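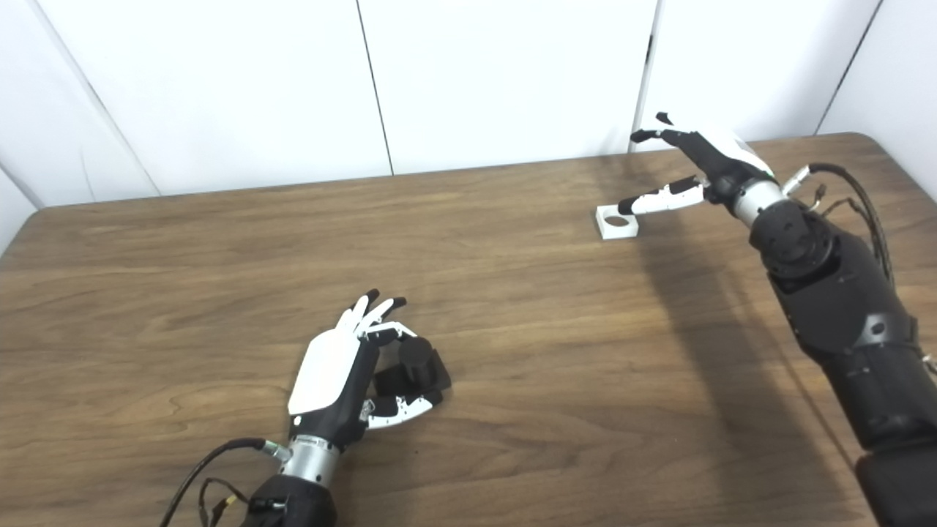 So I've been at Homisham for a little over two weeks now and my arms are killing me! I knew teleoperation would be fiddly, I just didn't think I'd feel it in my shoulders. The setup we use is from Zollton (gloves, headset, a foot pedal for start and stop) and the robot copies whatever I do with a tiny delay that you stop noticing after a day or so.

The job this month is a peg-in-socket kind of thing. Pick up the black cylinder with one hand, bring it over to the little white block, put it in the hole, let go, back to rest. That's it, and then you do it again. The target for January is 3000 good runs and my own total as of last night is 948, which I'm pretty proud of, even if 112 of the early ones got thrown out for being too jerky. Ľubica Kováčik checks them all and she is nice about it but she does not let anything slide.

Her big tip was to stop fixing things halfway. I kept nudging the cylinder around in my grip before going in, and the robot picks up all that dithering and thinks it's part of the task. Now I get a decent hold first, wait a beat, and move. My best streak without a reject is 18, and I broke it by sneezing.

The thumb is still my weak spot. Mine bends in a way the robot's doesn't, so I've had to learn a sort of flat, lazy pinch that feels totally wrong and works great. Dušan Štefanec has been doing this for ages and says he now picks up his coffee mug that way at home (I caught myself doing it with a jar of pickles, so, great).

Next up is swapping hands, left does the block and right does the cylinder. I'm right-handed, so you'd think that would be easier, but I tried it for an hour yesterday and kept reaching with the wrong arm. Will report back!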